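Wohnen & Werkstatt | Flur, Diele, Eingang

April – Text: Catríona Ó Ceallaigh

Beton und Schlappen

Zuerst die Schuhe. Muss ja. Wer bei Ikhsan Pattinasarany in Suvonville zur Tür reinkommt, hat noch nicht Hallo gesagt und steht schon auf Socken. Die Straßenschuhe bleiben draußen auf dem Gitterrost, innen gibt es Schlappen, schwarze, graue, alle Größen durcheinander. Ich habe 38 und kriege natürlich ein Paar, in dem ich rudere. Kaffee kommt sofort. Milch ist aus.

Angereist bin ich wegen der Gefäße. Seit fünf Jahren gießt Pattinasarany Beton, erst Blumentöpfe für die Nachbarn, dann für ein Café in Prenness eine ganze Reihe, dann immer größere Sachen. Die Serie heißt Lurnia, nach der Straße, in der er aufgewachsen ist. Verkauft wird ab Werkstatt, das große Modell für 600 Euro, und nein, geliefert wird nicht. "Abholen, zu zweit, mit Decke im Kofferraum", sagt er. 30 Kilo wiegt so ein Ding. Ich habe es probiert. Einmal.

Auf dem Foto im Netz sah das alles glatter aus. Glatter und kleiner, ehrlich gesagt auch ein bisschen langweiliger. In der Werkstatt dann Dreiecke, überall Dreiecke, eins mit der Spitze nach oben, eins nach unten, rundherum im Zickzack. Vier Bänder übereinander, dazwischen schmale Stege. Die Dreiecke mit der Spitze nach oben fangen das Licht und wirken fast weiß, die anderen rutschen ins Graue. Dabei ist es derselbe Guss, dieselbe Mischung. Man geht einen Schritt zur Seite und will gleich noch mal gucken.

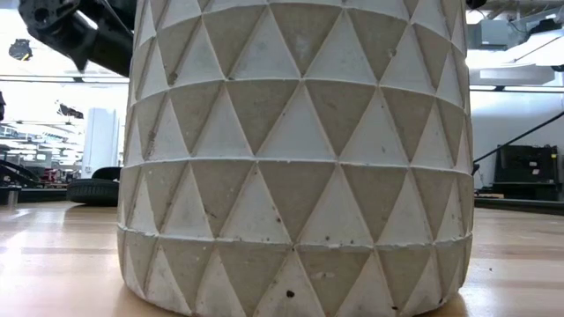 Die Löcher bleiben

Unten ist es am rauesten. Luftblasen, dunkle Punkte, graue Wischer. Weiter oben auch noch ein paar Poren, aber feiner. Die Stege sind nicht ganz gerade und haben kleine Abplatzer an den Kanten. Ich frage, ob er das noch spachtelt. Blick über die Brille. Nein.

Früher habe er gespachtelt, erzählt er, ganze Abende lang, mit einem Zahnarztbesteck vom Flohmarkt. Die Flicken sah man hinterher trotzdem, immer einen Ton zu dunkel. Heute rüttelt er die Form länger und lässt dann gut sein. Was an Luft drin bleibt, bleibt drin. Eine Kundin wollte mal Rabatt wegen der Löcher, eine andere hat sich extra das löchrigste ausgesucht und ist damit sehr zufrieden weggefahren.

Schwierig sind die Stege. Beim Ausschalen brechen sie gern, grade an den Stellen, wo zwei Spitzen aufeinandertreffen. Er zieht die Form langsam ab, Stück für Stück, und redet dabei nicht. Auch nicht mit mir. Ich stehe also da und schaue Dreiecke an, in viel zu großen Schlappen.

Die Form selbst baut sich etwas nach unten hin aus, oben läuft sie sanft zu. Ein gerader Zylinder wäre einfacher gewesen, den gab es am Anfang auch. Sah aus wie ein Rohr, sagt er. Also Bauch.

Und was kommt rein? Bei ihm daheim Schirme. Im Café in Prenness eine Olive, die den Winter erstaunlich gut weggesteckt hat. Ein Paar aus der Nachbarschaft hat Brennholz drin. Mir gefällt er leer am besten, aber mein Flur ist auch winzig, da zählt das wohl nicht.

Ein Bänkchen für die Füße

Zum Flur gehört bei Pattinasarany noch ein zweites Stück, und das wird leicht übersehen. Ein niedriges Bänkchen, ein rechteckiges Brett aus hellem Holz auf dünnen schwarzen Metallbeinen. Mehr ist es nicht. Gedacht für Hausschuhe, damit die nicht kreuz und quer vor der Tür liegen und jeder drüberfällt. Den Namen hat er von seinem Hund geklaut: Okoro.

Die Regeln dafür hängen mit Bleistift an der Wand und gehen so. Schlappen immer paarweise, Spitze zur Wand. Nichts Nasses aufs Holz. Keine Post! (Die Post war offenbar ein Problem.) Helle Schuhe nach links, dunkle nach rechts, wobei ich an dem Nachmittag niemand gesehen habe, der sich daran hält.

Warum niedrig? Weil man im Flur steht und müde ist und den Fuß nicht mehr heben mag. Er hatte auch eine höhere Version, die wurde binnen einer Woche zur Ablage für Schlüssel, Mützen, eine Bohrmaschine. Die jetzige ist so flach, dass keiner auf die Idee kommt. Ausserdem lässt sich drunter noch wischen, jedenfalls wenn man den Lappen flach macht.

Holz und Beton nebeneinander, das kennt man inzwischen aus jedem zweiten Katalog. Meistens sieht es nach Ausstellung aus. In Suvonville eher nach Haus mit vielen Füßen.

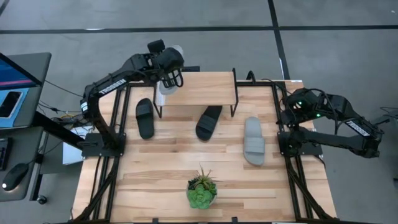

Hellgrau über dem linken Ende des Bänkchens, Schwarz davor auf dem Tisch.

Zu den Schlappen selbst. Pattinasarany schwört auf die einfachen zum Reinschlüpfen, breiter Riemen, fertig. Keine Schnalle, kein Fell, nichts, was man im Dunkeln suchen muss. Einmal im Monat kommen alle auf den Tisch, werden sortiert und abgewischt, und was keinen Partner mehr hat, fliegt raus. In der Theorie. Praktisch gibt es eine Kiste mit Einzelstücken, und die Kiste ist voll.

Ich habe meinen Flur danach mit anderen Augen gesehen, leider. Sieben Paar vor der Heizung, ein Schirm in der Badewanne. Das Maß fürs Bänkchen habe ich mir noch in der Tür notiert, auf der Rückseite vom Zugticket, und das Ticket dann bei der Kontrolle fast nicht mehr rausgerückt. Das Gefäß muss warten, bis ich jemand mit Auto finde. Und mit Rücken.

Besuche in der Werkstatt Lurnia nur nach Anmeldung, am liebsten nachmittags. Die Sonne kommt dann schräg durchs Tor, das tut den Dreicken gut. Dicke Socken mitbringen, der Boden am Eingang ist kalt.

Kontakt | Impressum | © Alle Texte und Bilder urheberrechtlich geschützt | Nach oben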